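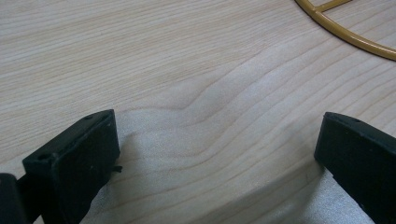
A tabletop with a pale wood-grain surface.

MUNCOMBE, May 9, 2023 – The Muncombe Public Library will open its summer craft and clothing exchange in June at the Boateng Street branch. Residents may bring up to 18 clean items per household and take home the same number at no charge.

The exchange received 3000 items last year and served 354 households. Hats, scarves and children's coats were in highest demand. 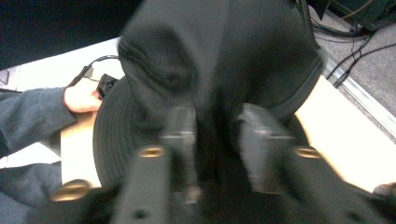

A black fabric hat with a rounded brim.

"We ask that donors check pockets and linings before drop-off," said Domnica Ilie, branch manager. Shoes and bedding cannot be accepted. Small household goods will be taken for the first time this season, including hangers, racks and stands. 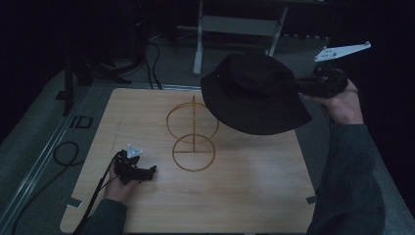

A wire stand with an upper and a lower ring.

The library board has set aside $200 for sewing supplies. Tamara Kuzmenko will teach the mending class, which is open to adults. Registration forms are available at the front desk of either branch.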